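Search this site Search Go

Home / About Us / Who We Are

About the Magesa School of Office and Records Practice

The Magesa School of Office and Records Practice is an independent, nonprofit training school. It prepares adults for work in medical offices, county record rooms, small law practices and the business offices of public schools. The School is governed by a board of directors and is open to any adult who has finished high school or holds an equivalent certificate.

Our purpose is set out in the founding charter: "to teach the keeping of accurate records, and the courteous handling of the people to whom those records belong." The wording is plain, and the board has declined on two occasions to change it.

History

The School began as an evening class in filing and business letters, held in a rented room above the Sullholm Savings office. Its first director, Neema Mfaume, had managed the records room of a regional hospital and was concerned by how few new clerks had been taught to check one document against another. She wrote the first course book herself. Parts of it, including the chapter on names and the many ways they are misfiled, are still in use.

As enrollment grew, the evening class became a day program with an evening division. The School moved to its present home on Tundamo Street, a former dry goods store with high windows and a freight elevator that is now used only for paper deliveries. The reading room occupies what was once the fabric department, and the long cutting tables were kept for sorting exercises.

Stella Swai became director upon Ms. Mfaume's retirement and remains in the post. Under her direction the School added its certificate in medical office practice and opened the Flullo Reading Room, named for the Flullo family, whose gift paid for the shelving, the lighting and the first 600 volumes.

Programs of Study

The School offers two certificates. The General Certificate in Office and Records Practice covers business writing, filing systems, bookkeeping for small offices, the law of privacy as it applies to clerks, and conduct at the front desk. The Certificate in Medical Office Practice covers the same ground and adds medical terms, appointment scheduling, insurance forms and the release of patient records.

Each certificate requires 18 weeks of day study. Evening students follow the same course of study over a longer period and sit the same final assessments. New classes are admitted in March and again in the fall.

Instruction is given in small groups. Students work for much of the day with sample files -- a body of letters, forms, ledgers and case folders prepared by the faculty over many years, with errors placed in them on purpose. A student who completes the General Certificate will have handled 1000 of these documents and will have written a short note on every error found. The notes are read and returned by an instructor.

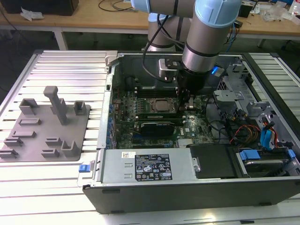 The faculty places particular weight on handwriting and on the spoken word. Although most records are now typed, a clerk must still be able to read a physician's note, a hurried signature or a form completed in pencil at a counter. Students therefore spend one hour each week reading difficult hands aloud. A second hour is given to telephone practice, in which students take messages from an instructor and are marked on the accuracy of names, numbers and times.

Admission and Tuition

Applicants are asked to submit a letter in their own words, a record of prior schooling and one reference from an employer, teacher or community leader. There is no entrance examination. Every applicant is invited to an interview, and those who live at a distance may request that it be held by telephone.

Tuition is set each year by the board. Students who are unable to meet the full cost may apply to the Mfaume Fund, which provides grants to evening students with dependent children and to those returning to work after an absence. Fund decisions are made before classes begin, and no student is asked to discuss personal finances with teaching staff.

Standards and Conduct

Students are expected to attend all sessions, to arrive on time and to treat sample files with the same care as real ones. Files may not be removed from the building. Matters learned about fellow students in the course of study are to be kept private. These rules apply equally to faculty and staff.

Visiting the School

Prospective students and employers are welcome to visit during term by appointment. The main entrance is on Tundamo Street, and a step-free entrance is located at the side of the building, next to the delivery bay. Visitors are asked to sign the register at the front desk. Letters may be addressed to the Office of the Director, Room 2041.

Employers who wish to post a position should send a written description that includes hours, duties and rate of pay. The School does not post positions that omit the rate of pay.

This page was last reviewed by the Office of the Director on 27 August 2020.

Filed under: About the School, Admissions, Adult Learning

18 shares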